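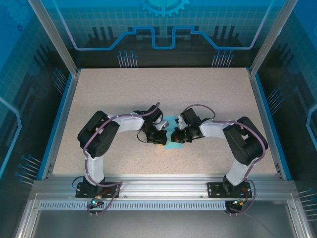 Ticket: Handover success lower than in the write-up (two-arm cell)
Project: Jovura
Component: policy evaluation, both arms
Opened: 22 August 2024
Status: Resolved, one item left open
Priority: Normal

Problem as reported

We are trying to repeat the handover result from the Benedetti baseline on our own cell. The task is for the left arm to pick a small flat object off the table and pass it to the right arm, which puts it down on its own side. Our earlier runs in June gave 68 successes out of 100 trials. After the move to the new enclosure, the same checkpoint gives 11 out of 100. The weights file is the same and the checksum matches.

Almost all the failures look alike. Both arms come in over the object correctly and the grippers face each other, then they stop short of closing and drift. The left arm sometimes starts to close and opens again. The episode then runs out of time.

Expected

A success rate close to the June figure. A small drop would be acceptable given the change of enclosure.

Set-up

Two arms on one aluminium rail along the front of the table, each on its own black base plate. Speckled beige table top. Printed blue panels on the back and both side walls. Fixed scene camera, no wrist cameras. The policy is trained by imitation from recorded demonstrations and predicts short chunks of joint targets for both arms together. Control software is Denditz, stock configuration apart from the joint limits.

Checks done

1. Homed both arms and compared joint readings against the stored zero pose. Right arm fine. Left wrist out by 3 degrees. Recalibrated and ran the evaluation again. No real change in the result, so this was a fault but not the main one.

2. Looked at cable drag. The purple cables arc high over the wrists when the arms reach in to the middle, and we wondered if they were pulling. Ran the reach with the policy off and logged motor current. Flat on both sides. Ruled out.

3. Replayed a recorded demonstration open loop, with no camera input. Both arms went through the full handover and the object was passed. Repeated with a second demonstration, same outcome. That points away from the hardware and towards what the policy is seeing.

4. Checked timing between camera and joint state. Logged timestamps at both ends. The offset was steady and the same as in the June logs.

5. Covered the back and side panels with plain grey card and ran a fresh evaluation. The rate went up to 52 out of 100. Took the card down and it fell again. Did this twice to be sure.

6. Put the card back and changed the object from the light blue one to an orange one of the same size and thickness. Rate rose again, to 64 out of 100.

Cause

The training demonstrations were all recorded in the old enclosure, with plain walls. The policy had never seen the circuit-board graphics, and a pale blue object among blue panels and blue trim seems to make things worse. We have not separated the two effects properly. The card test and the object test were run one after the other, so the second figure includes both changes.

Fix

Recorded new demonstrations in the current enclosure with the panels uncovered, using both the light blue and the orange object. Mixed these with the original set and fine-tuned from the June checkpoint. We also turned on colour jitter and random background patches in the image pipeline -- both were off in the Benedetti configuration and we had left them that way.

Evaluation after the fix, light blue object, walls uncovered: 71 out of 100. The left wrist calibration from check 1 was kept.

Notes for the result table

Please do not report the 11 as a baseline score. It belongs in the section on changed backgrounds, with a line saying that the walls, the object and the calibration all differed from June. The 71 should be marked as fine-tuned on extra data, so it is not a like-for-like repeat of the original result either.

Still open

The Gamov checkpoint, trained on the same June data with a different image encoder, has not been tested against the printed walls. If it holds up without new demonstrations, the encoder is the more useful thing to write about. Needs the full 100 trials with the card off, then the same again with the orange object. Moved to its own ticket.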